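Nikby cable clip set for small robot arms: my review after one winter

I look after a two-arm cell in the back half of our workshop, and I will admit that for a long time cable care was the part of the job I put off. The cell came to us secondhand from Doherty, with the cables tied down in black zip ties pulled so tight you could see the dents in the jacket. One of those cables gave up in January, in the middle of a job, and Reiko Kikuchi (who has to live with my schedule) very kindly suggested that I stop fixing these one at a time.

So I bought the Nikby set. You get 30 snap-on clips in two sizes, a strip of foam pads, and a folded sheet of instructions that I'd call optimistic. I ordered the small kit first and then went back for a second one, so do yourself a favor and measure before you order!

Fitting them is lovely. The clip closes with a firm little click and opens again with a thumbnail, no cutters needed, and that alone won me over. I start at the base with the arm powered down, work toward the wrist, and leave a generous loop wherever a joint bends. Then I move each joint by hand to both ends of its travel and watch the loop the whole way. Chie Noguchi thinks my loops are too big. She may be right, but a short loop is what killed the last cable, and I sleep better.

Now the grumbles. The foam pads are thin and two had crept out by the end of the first month. The larger clips are stiff when the shop is cold in the morning. I'd also have liked a few spares, as I stepped on one the very first evening.
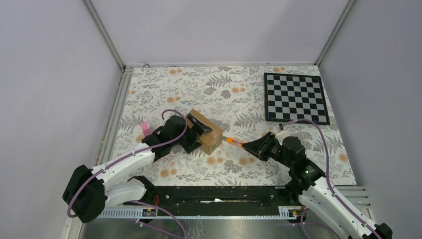

Do you need to recalibrate after moving the cables? Only if you disturbed a camera or loosened something the arm is bolted to, though I run a quick check anyway while I have the board handy.

I've tried the Zilov straps too, and they're cheaper and gentler on the jacket, but they slide. For an arm that moves all day I'd buy the Nikby clips again, and throw away the foam.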